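Fridge to basket, August, kitchen corner

Started 9:40. Armindo Arruda on the controller, me (Emese Barta) on notes and the stop button. Same chore as last time: apples from the open top section of the fridge to the basket on the desk. Akier asked us for a plain answer on whether this is a chore the machine can do yet, and they want it before they pay for the second block of hours. So no tuning today. Whatever Armindo loaded last night is what we run.

Setup

Basket goes on the desk at the fridge end. Apples on the shelf up top. Robot stands off to the side of the fridge, so it has the shelf in front of it and the basket a short swing over. The desk height is set to the Devberg number and I put tape on the column control so people stop changing it. Please leave the tape.

Joint log on, battery full, cables checked. The fridge doors stay shut for all of this. Doors are a separate job and we're not mixing them in.

What I care about is the release. Grasping from the shelf has been decent for a while. Letting go over the basket at a sensible height is where fruit gets bruised, and the Brollberg people will look at the fruit before they look at any chart.

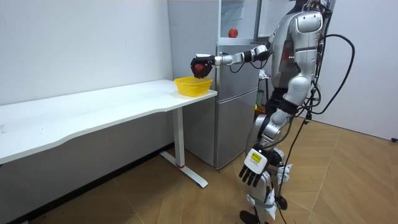
Grip and release

Grip force set to 240 at the start. Armindo thought that was high for fruit and took it down to 235 after the first few goes. I couldn't tell the difference from the marks on the skin. He says the log shows it. Leaving it at 235 for now, and whoever changes it next should write it here and not on the whiteboard.

The arm stops over the basket before the fingers open. The pause is in the script on purpose. Without it the hand opens while the arm is still settling. It costs time on every cycle and a person watching gets impatient, but I'd keep it.

Time per apple, start of reach to hand clear: nearly 54 seconds on the good ones. I can do the same thing in the time it takes to read this line. Speed was not in what Akier asked, but they'll bring it up, so the number goes in the report.

Break at 11:15. Battery swap, coffee. Armindo retied the cable bundle while it was down. We should order longer straps.

Reach to the shelf

Second part of the morning was approach only. Arm up, elbow back, forearm coming down in front of the fridge, then hold. We wanted to see if it picks the same apple first when there are 2 on the shelf next to each other. It does if they have a gap between them. With the apples touching it goes back and forth between targets and the wrist hunts. Armindo wants to add a rule to take the nearer one and stop thinking. Fine by me, but after the Akier answer goes out.
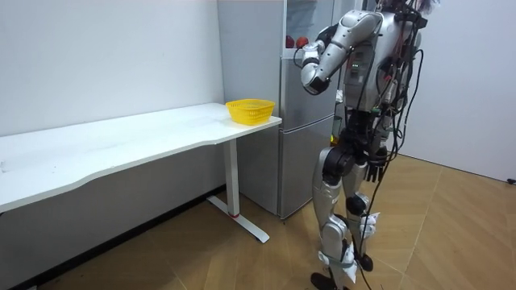 Could it put away a bag of groceries today?
A few firm items of about the same size, set out with space between them, would go all right with a person standing by; a mixed bag with bread, eggs and a carton in it is beyond what we have running.

The Devberg line sheet asks the same thing about small parts into bins. I think bins are easier. The parts are alike, the bins don't move, and a slow cycle matters less if it runs through a shift. Against that, a shop floor won't have one of us holding the stop button. I would not sign off on that yet.

Things to fix before next session:
Put a mark on the desk for the basket. We've been setting it by eye and it ends up in a slightly different place each time.
Hold pose drifts when we leave it up a long while. Armindo to check the shoulder.
Write down which apples have been used. They get soft and then the force numbers mean nothing.
Spare battery is slow to charge. Ask Barta stores (my uncle's side, no relation to the budget) for the other charger.

Last thing before lunch was another round of holds with the forearm low, logging drift at the wrist. Torso stayed steady as far as I could see from the stool. Log is in the shared folder under August, fridge, holds.

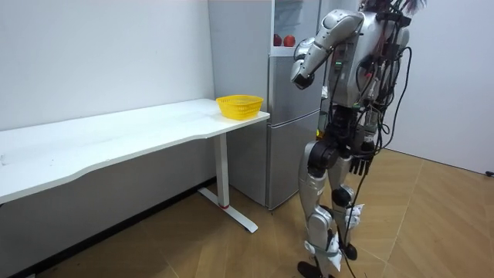

Approach hold, 2 apples on the shelf, basket at the fridge end of the desk.

Stopped at 12:50. Draft answer to Akier: it can do the one chore, slowly, with a person present, and I wouldn't call that household use. Armindo wants softer wording. He can have a go at it this afternoon and I'll read it before it's sent.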